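4.2 岗位内容的变化

Skerkwood分拣站位于一家玩具与厨房用品退货处理公司内,引入机械臂之前,整理台由两名操作员轮班负责,工作包括取出物品、辨认标签、分类归位。访谈期间,站点共处理退货2254件,其中231件由机械臂夹取后转交人工复核。复核的主要原因是软质物品受夹后外形改变,或者标签上下颠倒,系统无法给出可靠的类别。
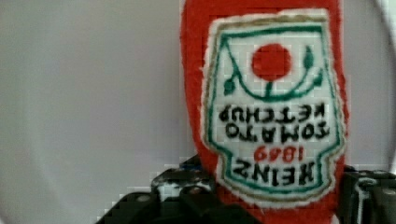
图3 软质物品的夹持:倒置的毛绒番茄酱瓶

操作员Amarachi Usman把自己现在的工作概括为“看它拿不准的东西”。她过去每班都要弯腰取件,现在多数时间坐在屏幕前,手腕疼痛有所减轻,但下班时眼睛更累。另一名操作员Petrică Bogdan则认为,节奏由机器决定之后,中途停下来与同事说话的机会变少了。两人都提到,台面的摆放方式成了新的工作内容:物品之间要留出夹爪进入的空隙,大件尽量靠边,小件不要压在盘沿下面。这部分工作没有写进岗位说明,也不计入产量。 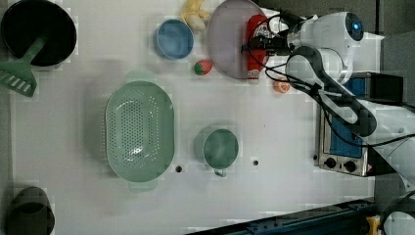 站点主管Onyekachi Danladi起初按夹取次数考核班组,二月以后改为同时记录人工复核和重新摆放的用时。调整后的第一个班次,重新摆放共用去92分钟,高于主管原先的估计。操作员对新的记录方式总体接受,但希望复核时间也能与技能等级挂钩。Danladi表示该要求已提交给Eltari的人事部门,本文写作时尚无答复。

培训方面的变化见4.3节。

分享 100 | 评论 0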